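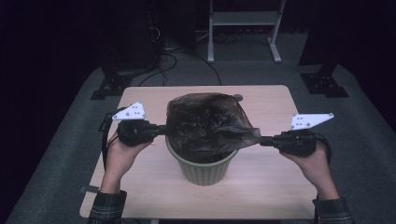

搬进小房子以后，厨余垃圾大家都怎么处理的？

楼主 豆角焖面
发表于 2024年7月4日

先交代一下情况。我们家三月份从老房子搬到了Prirndale小区，厨房比原来小了一半还不止，灶台转个身就碰到冰箱。别的都还能将就，就是厨余这一块，天一热真是把我愁坏了。

老房子那边楼下就是垃圾站，我妈做完饭顺手就提下去了，从来不过夜。现在这边是定时投放，早上一趟晚上一趟，错过了就得在家里放着。西瓜皮、虾壳、鱼肚子里那些东西，放到第二天早上，一进厨房那个味道，唉，大家懂的。

目前试过的办法：虾壳鱼骨用小袋子扎紧了放冷冻室，这个确实管用，可我先生很有意见，说拿冰棍的时候摸到一包鱼头，心里过不去。茶叶渣晒干了撒在桶底，能压一点味道，压不住大的。还试过小苏打，感觉跟没放差不多。

想请教各位过日子有经验的，小厨房到底怎么弄比较清爽？桶放台面上还是放地上？带盖还是不带盖？先谢谢大家了，慢慢聊，不着急。

2楼 老街口卖伞的

楼主别愁，我家厨房也就一个过道那么宽，住了十几年了，味道这个事我的心得就一个字：干。厨余臭，多半臭在汤汤水水上。剩菜先在水槽的滤网里沥一沥，菜叶子别洗完再摘，先摘干净不要的再洗，这样扔进去的就是干的。光这一条，夏天能好一大半。

西瓜皮切小块，摊在旧报纸上晾一个下午再扔，分量轻了，汤也没了。

3楼 阿芹不吃香菜

我投不带盖一票！带盖的桶看着干净，一掀开那口气直冲脑门，我有一回差点把刚吃的早饭交代了。后来换成敞口小桶，套薄袋子，一天一换，桶小了你自然就勤快，反倒没味道。大桶最害人，总想着还没满还没满，再等等，等着等着就长小飞虫了。

4楼 Desmet路的风

不太同意楼上。敞口的在北方干燥的地方也许行，我们南方梅雨天，敞口桶放半天小飞虫就来开会了。家里有小孩有猫的更别提，我家猫能把鸡骨头叼到沙发底下去，隔一个礼拜才找着。
我现在用的是Lorkik的密封桶，盖子上有一圈胶条，关上确实闻不到。缺点是胶条缝里爱藏污垢，得拿旧牙刷刷，一周一次，偷懒不得。

5楼 阿芹不吃香菜

回4楼：您家那是要防猫，跟防味道是两码事嘛，哈哈。不过梅雨天我承认，我没在南方住过，说话可能绝对了点。

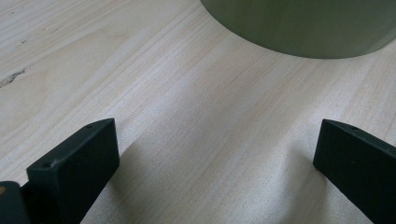
6楼 半亩薄荷

看大家说桶，我来说说台面。我做饭习惯把小桶放手边，切完菜一抹就进去了，腰不用弯，对我这种腰椎不好的人来说真是救命。有长辈觉得脏桶放在备菜的地方不像话，我倒觉得只要它专放新鲜的果皮菜叶，吃剩的、带荤腥的另外走，每天晚上洗一次倒扣晾干，没什么不像话的。

木头台面的要留心一点，桶底的水汽闷久了会留印子。我家原来那块板子就是这么毁的，一个圆圈，砂纸磨了半天也没磨掉。后来我养成了习惯，桶下面垫一块折起来的旧毛巾，洗碗的时候毛巾一起搓了。另外木台面每隔一阵子上一层木蜡油，抹薄一点，过夜再擦，水珠就不容易渗进去。

7楼 老街口卖伞的

6楼说的木蜡油我也用，补充一句，第一次上的时候别贪多，我当年厚厚糊了一层，三天都粘手，锅放上去都拿不起来。

8楼 豆角焖面（楼主）

哎呀才去接个孩子，回来这么多回复，太感谢了！

先沥水这一条我今晚就试了，确实是我以前太懒，汤都直接往袋子里倒。晾西瓜皮我也要学，阳台上正好有块晒得到太阳的地方。

还想问一句，袋子大家买什么样的？我在Roken超市看过，可降解的那种6块钱一卷，一卷15只，摸着软塌塌的，怕提到楼下半路漏了。普通的又不知道扔的时候行不行。

9楼 Desmet路的风

可降解的放久了会发脆，别囤。我贪便宜囤过一大箱，放阳台柜子里，第二年夏天拿出来，一扯就成片了，全白买。现在一次就买两卷，用完再买。
漏不漏主要看你装多少，半袋就扎口，别舍不得。

10楼 小满煮茶

我们这儿投放点要求破袋，厨余倒进桶里，袋子另扔，所以用什么袋子都可以，反正最后要拆。楼主最好看一下自家小区的告示，每个地方真不一样，我从城东搬到城西，规矩就全变了。

顺便也问问，有没有人用厨余处理器的？水槽下面装的那种。我看中一台485块的，还有一台282块的，功率小些，拿不定主意。

11楼 老街口卖伞的

老房子管道细的话慎重。我妹妹家装了一台，头几个月喜欢得不得了，逢人就夸，后来下水堵了，通管道的师傅来了两回，掏出来的都是玉米皮和粽叶。这种纤维长的打不碎，缠在里头。新小区管子粗，可能好些。

12楼 阿芹不吃香菜

我倒觉得处理器挺好的，我用三年没堵过，玉米皮粽叶我都单独扔，放水冲够时间就行。机器是好机器，得顺着它的脾气来。小厨房柜子底下要是还放米桶，先量量地方，我家装完米桶就搬客厅去了，到现在还在电视机旁边呢。

13楼 半亩薄荷

电视机旁边放米桶，我家也是！我还以为就我一家这样。

14楼 豆角焖面（楼主）

处理器我先不考虑啦，柜子底下实在塞不进，酱油醋都排着队呢。刚翻了业主群里的告示，我们这边也是要破袋的，谢谢10楼提醒，那我就先用家里攒的普通袋子。桶打算照6楼说的，台面上放个小的装果皮菜叶，荤腥的吃完饭就下楼扔，赶晚上那一趟。冷冻室里那包鱼头，明天一早我就提下去，好让我先生安心吃冰棍。

过半个月我再上来跟大家说说效果，到时候也想问问小飞虫怎么治，我家窗台那盆绿萝最近也招虫子了，不晓得跟厨房有没有关系。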